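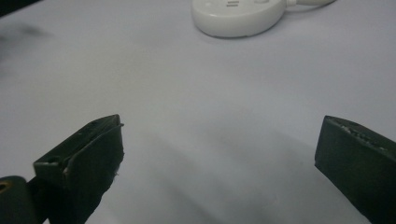

Foto: Pressestelle Wandari

Besuchsbericht: Betriebsbesichtigung der Fond- und Brühenherstellung bei Wandari in Skalport

Der Arbeitskreis Küchenpraxis des Landesverbandes für Gemeinschaftsverpflegung besuchte am 7. Dezember 2018 den Lebensmittelbetrieb Wandari am Standort Skalport. Gegenstand der Besichtigung war die Herstellung von Gemüse- und Geflügelfonds für Großküchen. Der Bericht richtet sich an die Mitgliedseinrichtungen, die nicht teilnehmen konnten, und ergänzt das Protokoll der Herbstsitzung zum Tagesordnungspunkt Grundzubereitungen.

Anlass

In den Einrichtungen des Verbandes wird seit längerem darüber beraten, in welchem Umfang Fonds und Brühen noch selbst angesetzt werden können. Die Küchen der Krankenhäuser und Seniorenheime arbeiten überwiegend mit gekörnten Produkten, während mehrere Schulküchen zum eigenen Ansatz zurückgekehrt sind. Beide Gruppen berichten von Schwierigkeiten. Bei den gekörnten Produkten werden vor allem der Salzgehalt und der gleichförmige Geschmack beanstandet, beim eigenen Ansatz die Belegung der Kessel und die Abkühlung großer Mengen. Der Arbeitskreis hatte daher beschlossen, sich die Herstellung eines flüssigen Konzentrats ohne Geschmacksverstärker vor Ort erläutern zu lassen.

Begrüßung und Einführung

Die Gruppe wurde im Verwaltungsgebäude empfangen und von Cherry Mae Catacutan, Leiterin der Produktentwicklung, durch den Betrieb geführt. Frau Catacutan ist gelernte Köchin und war vor ihrem Wechsel in die Industrie in der Klinikverpflegung tätig. In ihrer Einführung stellte sie den Aufbau des Werkes und die Produktlinie Mirent vor, unter der die Konzentrate für die Gemeinschaftsverpflegung vertrieben werden. Die Linie umfasst einen hellen und einen dunklen Gemüsefond, einen Geflügelfond, einen Pilzfond sowie einen Ansatz ohne Sellerie.

Der letztgenannte Ansatz stieß auf besonderes Interesse. Sellerie gehört zu den kennzeichnungspflichtigen Allergenen und ist in nahezu jeder handelsüblichen Brühe enthalten. Nach Auskunft von Frau Catacutan wird er bei Mirent durch Pastinake, Petersilienwurzel und einen kleinen Anteil Liebstöckel ersetzt. Auf die Frage, ob Liebstöckel von Personen mit Sellerieallergie vertragen werde, verwies sie darauf, dass Kreuzreaktionen innerhalb der Doldenblütler möglich seien und die Küchen dies mit den Betroffenen oder der behandelnden Stelle klären müssten. Der Arbeitskreis hält diesen Hinweis für wichtig und bittet die Einrichtungen, ihn in die eigenen Allergenunterlagen zu übernehmen.

Wareneingang und Vorbereitung

Der Rundgang begann in der Annahme. Angeliefert werden vor allem Möhren, Zwiebeln, Lauch und Wurzelgemüse, daneben Champignons und Kräuter. Ein erheblicher Teil der Ware entspricht in Form und Größe nicht den Anforderungen des Einzelhandels, was für die Verwendung im Fond ohne Belang ist. Geprüft werden Frische, Erdanhang und Fremdbesatz. Lauch wird der Länge nach geteilt und in bewegtem Wasser gewaschen, weil sich Sand zwischen den Blattschichten sonst bis in den Kessel hält.

Das Gemüse wird grob geschnitten. Eine feinere Zerkleinerung beschleunigt zwar das Auslaugen, führt aber zu Trübungen und erschwert das Abseihen. Zwiebeln für den dunklen Fond bleiben teilweise in der Schale, die zur Farbe beiträgt. Von der Verwendung größerer Mengen Kohl rät der Betrieb ab. Bei langem Ansatz entstehen schweflige Noten, die sich später nicht mehr ausgleichen lassen.

Röstung und Ansatz

Für den dunklen Gemüsefond wird ein Teil der Zwiebeln, Möhren und Wurzeln im Ofen geröstet. Frau Catacutan legte dar, dass die Röstung in dünner Lage erfolgen müsse. Bei zu hoher Schichtung dünstet das Gemüse im eigenen Saft, und die gewünschten Röststoffe bleiben aus. Tomatenmark wird erst gegen Ende zugegeben und kurz mitgeröstet. Die Bleche werden mit Wasser abgelöscht, der Bratsatz kommt vollständig in den Kessel.

Im Kesselhaus, das im Betrieb nach seinem früheren Eigentümer Pearce genannt wird, konnte die Gruppe einen laufenden Ansatz von Geflügelfond verfolgen. Die Karkassen werden kalt angesetzt und langsam erwärmt. Der aufsteigende Schaum wird abgenommen, bevor das Gemüse hinzukommt. Der Fond zieht anschließend 5 Stunden knapp unter dem Siedepunkt. Starkes Kochen wird vermieden, da sich das Fett sonst fein in der Flüssigkeit verteilt und der Fond trüb wird. Die Gemüsefonds haben eine deutlich kürzere Ziehzeit; Kräuter und Gewürze werden erst im letzten Abschnitt eingehängt.

Mehrere Mitglieder wiesen darauf hin, dass in ihren Küchen aus Zeitgründen häufig mit heißem Wasser angesetzt werde. Frau Catacutan hielt dies beim Gemüsefond für vertretbar. Beim Ansatz mit Knochen oder Karkassen empfahl sie, beim kalten Wasser zu bleiben und notfalls die Menge zu verringern.

Einengen und Abfüllen

Nach dem Abseihen und Entfetten wird der Fond eingeengt. Dies geschieht unter vermindertem Druck bei fast 75 °C, wodurch flüchtige Aromen besser erhalten bleiben als beim offenen Einkochen. Salz wird erst nach dem Einengen zugesetzt. Der verzehrfertig verdünnte Gemüsefond enthält nach Angabe des Betriebes so wenig Salz, dass die Küchen in jedem Fall nachwürzen müssen. Dies ist beabsichtigt und soll die Verwendung in Saucen erlauben, die weiter reduziert werden.

Abgefüllt wird heiß in Beutel, die danach im Wasserbad gekühlt werden. Ungeöffnet sind die Beutel gekühlt 6 Wochen haltbar. Geöffnete Beutel sollen nach den Vorgaben des Herstellers innerhalb von 2 Tagen verbraucht werden. Vertreterinnen kleinerer Einrichtungen gaben zu bedenken, dass die angebotenen Gebinde für ihren Bedarf zu groß seien. Ein kleineres Gebinde ist nach Auskunft des Betriebes in Vorbereitung und soll ab April lieferbar sein.

Verkostung

Im Anschluss an den Rundgang wurden die Fonds in der Versuchsküche verkostet, zunächst ungesalzen, dann in einer hellen Grundsauce und in einer klaren Suppe mit Grießklößchen. Der helle Gemüsefond wurde als ausgewogen, in der klaren Suppe jedoch als zurückhaltend beurteilt. Der dunkle Gemüsefond überzeugte in der Sauce; einzelne Mitglieder empfanden die Zwiebelnote als zu süß. Der Pilzfond fand Zustimmung als Grundlage für fleischlose Ragouts.

Unterschiedlich fiel das Urteil über den Ansatz ohne Sellerie aus. In der Suppe war die Pastinake deutlich zu schmecken, in der Grundsauce trat sie zurück. Für den Einsatz in der Kinderverpflegung wurde die süßliche Richtung eher als Vorteil gesehen. Der Geflügelfond wurde in kaltem Zustand gereicht, damit die Gelierung beurteilt werden konnte. Sie war fest und gleichmäßig.

Frau Catacutan regte an, Konzentrate in der Küche nicht als alleinige Grundlage zu betrachten, und führte vor, wie sich mit frisch angeschwitztem Lauch und den Stielen der Petersilie auch bei geringem Aufwand eine eigene Richtung geben lässt. Das Verfahren beansprucht kaum Kesselzeit und verwertet Abschnitte, die in den meisten Küchen ohnehin anfallen.

Aussprache

In der Aussprache ging es vorrangig um die Kosten. Der Preis je Liter verzehrfertigen Fonds liegt über dem der gekörnten Ware. Ein Vergleich mit dem eigenen Ansatz ist schwieriger, weil Energie, Arbeitszeit und Ausbeute in den Einrichtungen verschieden erfasst werden. Der Arbeitskreis sieht sich derzeit nicht in der Lage, eine allgemeine Empfehlung auszusprechen. Mehrere Küchen haben sich bereit erklärt, den Aufwand für den eigenen Gemüsefond über einen begrenzten Zeitraum nach einem gemeinsamen Bogen zu erfassen.

Erörtert wurde ferner die Abkühlung. Küchen ohne Schnellkühler wurde geraten, den Fond nach dem Abseihen in flache Behälter umzufüllen und im Eiswasserbad unter Rühren herunterzukühlen. Das Abstellen voller Töpfe im Kühlraum ist zu unterlassen, da der Kern über viele Stunden warm bleibt und zugleich die übrige Ware erwärmt wird. Die Temperaturen sind wie bisher zu dokumentieren.

Weiteres Vorgehen

Der Erfassungsbogen für den eigenen Ansatz wird den beteiligten Einrichtungen über die Geschäftsstelle zugestellt. Produktdatenblätter und Allergenangaben zur Linie Mirent liegen dort zur Einsicht bereit und können auf Anfrage in Kopie abgegeben werden. Wandari hat angeboten, den Mitgliedern Muster des Ansatzes ohne Sellerie zur Erprobung zu überlassen. Interessierte Küchen werden gebeten, ihren Bedarf schriftlich anzumelden und nach der Erprobung eine kurze Rückmeldung zu Geschmack, Handhabung und Akzeptanz bei den Gästen zu geben.

Der Arbeitskreis dankt der Betriebsleitung in Skalport für die Aufnahme und Frau Catacutan für die fachkundige Führung. Die Rezepturblätter zur hellen Grundsauce und zu den Grießklößchen sind diesem Bericht in der Druckfassung beigefügt.

Arbeitskreis Küchenpraxis
Landesverband für Gemeinschaftsverpflegung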